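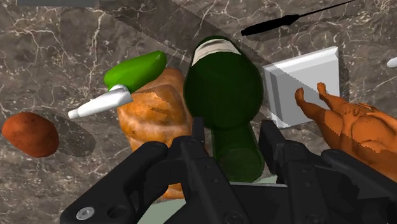
September 14, 2018

I got back from the Norkmont walk and want to write it up before I forget the parts that went wrong. The route runs 60 miles from Clernness to the lake at Norkmont, and I took five days over it. Most people do it in four. I'm slow on descents because of my left knee, and I don't like getting in after dark.

The bus to Clernness leaves early and the driver only takes exact change, same as last year. The trailhead is behind the post office. There's a new sign with a map on it, but the map still shows the old footbridge, which washed out two winters ago. You have to go upstream to the road bridge and come back down the other bank. It adds half an hour.

The first day is flat farmland and a lot of gates. I had new insoles and took them out by noon. If you're thinking about changing anything about your boots right before a long walk, don't. I put the old ones back in at the first rest stop and my feet were fine after that, apart from one blister on the heel that I taped and left alone.

Day two is the climb. You gain 2,730 feet between the campground and the saddle, nearly all of it before lunch. The trail is in better shape than it used to be. Somebody has cut back the brush on the lower switchbacks and put in log steps where it used to turn to mud. The steps are a little too tall for me, and I ended up walking beside them in places, which is probably how the mud got started.

I was carrying too much water. There's a spring just below the saddle that was running well, and another one an hour past it. Next time I'll carry one bottle on that stretch and keep the second one empty.

Koppel is the only real town on the route and I stayed there on the third night. The population on the sign is 1,217. It has a grocery store, a laundromat, a bar that serves food until eight, and a motel with a drying room. I washed everything except what I was wearing and sat in the laundromat reading a two-year-old fishing magazine. The motel was clean. The heater clanked, so I turned it off and used the extra blanket.

Food was simple. I ate oatmeal in the morning, bread and cheese in the middle of the day, and noodles at night. Bread gets squashed in a pack no matter where you put it, but I like it better than crackers and it doesn't make me thirsty. The store in Koppel had decent rolls. The cheese held up until day four, and then I finished it all at once.

I used the Biveo app for navigation and I have mixed feelings. The map itself is good and it worked without a signal. The battery drain was bad. I started each morning with a full phone and was under half by lunch, with the screen off most of the time. It also put me on the wrong side of a fence twice on day four. I had the paper map in my lid pocket and I was glad of it.

The fourth day was the one I'd been looking forward to, and it rained through most of it. The ridge tops out at just over 4,000 feet and you're supposed to be able to see Norkmont from up there. I saw the back of my own hood. I didn't stop to eat until I was down in the trees, and by then my hands were cold enough that I had trouble with the stove.

I did a lot of thinking about the kitchen, of all things. We've been putting off the counters since spring and I keep going back and forth on color. Light ones show coffee, dark ones show crumbs. Somewhere on the long descent I decided on something in the middle with a pattern in it.

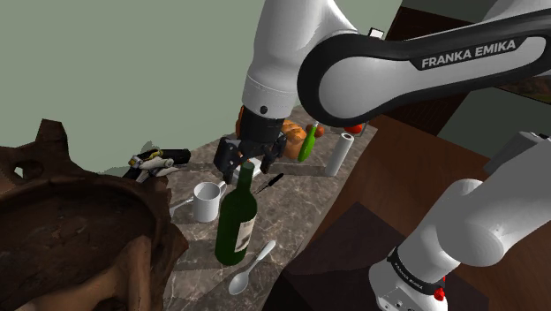 *Gray-brown marbled countertop.*

The last day is an easy walk along the river, and the rain had quit. I passed a few people going the other way and told them about the spring and the bridge. The final stretch into Norkmont is on pavement, and my knee didn't care for it. There's a bench by the boat ramp where I took my boots off and sat until it was time for the bus.

Things to change for next time:

- Leave the camp shoes at home. I wore them twice.
- Bring a second pair of gloves.
- Buy stove fuel before leaving. The store in Koppel was out of it.
- Book the motel earlier. I got the last room.

I'd like to try it again in October, when the larches have turned, if I can get the days off. The campground shuts off its water at the end of September, so I need to call and ask where people fill up after that.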